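Brisa Huerta
@brisahuerta

My grandmother's recipe box has come to live with me. It holds 26 ways to make a gelatin salad and one divorce decree. A thread.

The box smells like cloves and pencil. Everything in it is filed under M. Oshima, the neighbor she borrowed from in 1961 and never forgave, gets her own divider.

Recipe 8 says "cook until right." Recipe 9 says "see 8."

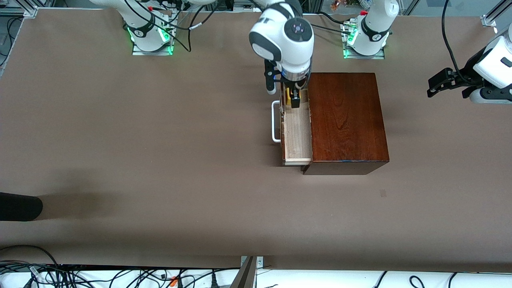
Brisa Huerta
@brisahuerta · Sunday, April 3, 2022

Anyway, the small drawer problem. I own one drawer that opens all the way and it has the batteries in it. The recipes are now on top of the fridge, where the cat reads them.

My cousin in Lernmont wants the lemon bar card. My aunt also wants the lemon bar card. There are two lemon bar cards and they disagree about the lemons.

Tried the one with fewer lemons. Tasted like a hotel lobby.

Isamu Fujimoto from downstairs ate four and asked if they were soap. He was being nice about it, he took two more home.

Found a card that only says "Do not make for Carl." No recipe on it. We have no Carl.

Aunt has called. There is a Carl.

Will be making the ham thing next. It wants a can of something the store quit carrying in September, so if you have one in your basement, write me.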